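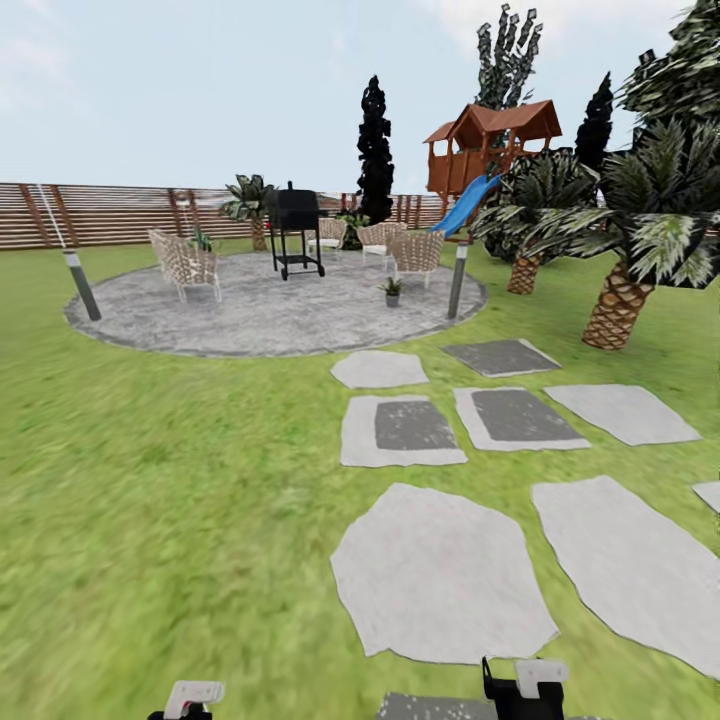
Workshop Tips: When the Robot Drops the Bottle

Updated 8th February

I love a dropped bottle. I mean that! A clean drop in the simulator teaches you more than a week of good pickups, and it doesn't leave you sweeping glass out of the lawn. These are my notes on the bottle problem in the backyard cleanup routine, the one where the arms clear up around the patio after people have been sitting out. Several of you at the Skullik workshop are running the same yard in Skisolov, so copy whatever helps.

The fault

Over 40 runs the routine looked lovely, except that every so often the arm would carry on to the bin with nothing in its fingers. It went through the whole motion, too: over the path, up, open, back for the next one. The log said "held" the entire way. The worst case turned up at step 3,551 of a long run, when the bottle was already on the concrete and the wrist swung right over it on its way to the bin.

In the simulator that's only annoying. In a real yard it's broken glass where people walk barefoot, and an arm that thinks everything is fine. So please sort this out before you let anything real near a bottle.

Check the grip at the tips 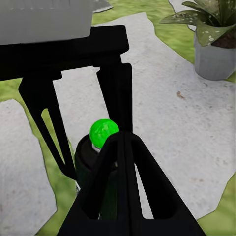
A closed gripper and a good grip are different things, and my routine was treating them as the same. It waited for the fingers to stop moving and then reported success. Go by the wrist view before you trust that number. With the dark bottle with the round green cap, the two fingers come together in a narrow seam right beside the cap, and most of the bottle is hidden behind them. You can make out the shoulder and the thin white band at the neck, and that's your lot. From there I can't tell how much of the body is being squeezed, and neither can a script that only knows the fingers have stopped.

What I do now is store the finger gap I expect for each object and compare it after the close. If the gap is smaller than the bottle could allow, the arm opens, backs off and tries again. I allow 2 tries. After that it stops and asks for a person, and I would really urge you to keep that limit low. An arm that keeps poking at a bottle will sooner or later knock it over.

Add a test lift

This one made me so happy when it finally worked. After the close, raise the bottle a very small amount, hold still for 2 seconds, and check the gap again. A slipping bottle usually gives itself away during the pause – the fingers creep inward as the neck slides through. If that happens, set it down gently. Don't open in the air, even a finger's width up. I had "release" as my error response for ages, and it was turning every small slip into a drop.

Keep the lift low and keep it straight. If you start swinging toward the bin during the test you won't know whether the bottle slipped or the arm was just shaking.

Watch where one surface meets another

My other batch of failures had nothing to do with the grip. The arm was coming down at the wrong height near the edges of the path, where concrete changes to grass. I'd been using a single ground height for the whole yard (lazy, I know). Skisolov keeps the visible ground and the contact shape in separate layers, and along a ragged edge mine didn't agree. Turn on the contact view and go along every border slowly with the fingers open. 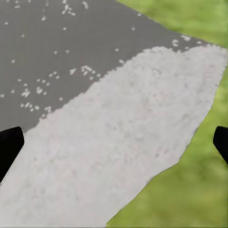 Do that pass with nothing to pick up, and do it at walking-around-the-house speed, not at full speed. Write down any spot where the reported height jumps. I found that a jump at an edge was enough to send the fingers too low, and then the close happened with the tips already pushing on the ground. The motors stall, the fingers stop, and there's your false "held" all over again.

If you use the Marwat finger set, measure the tip length yourself and type it in. The default in my copy of the model was for the shorter tips. Ten minutes with a ruler and half my edge failures went away.

Safety bits for the real yard

Everything above was done on screen. When you move outdoors, start with empty plastic bottles and leave them plastic for a good long while. Put the stop button where you can reach it with your eyes on the arm; mine was behind me at first and I had to turn around to find it. Pets and kids indoors, shoes on everybody.

Clear a drop by hand with the arm powered off. Paused doesn't count. My Ekum controller picks up a paused motion the moment it gets a fresh command, and a queued retry is a fresh command.

Have the routine say out loud that it has lost something. A plain beep will do. Mine beeps when the gap check fails and won't move again until I press a key, and I've come to like that sound very much.

Still to do

The tapered tips want to ride up toward the neck on anything with a sloping shoulder. I'm going to try approaching lower and more level, and maybe a soft pad on the inside face. If you've already tried pads, send me your gap settings – I'd love to compare before I cut any foam.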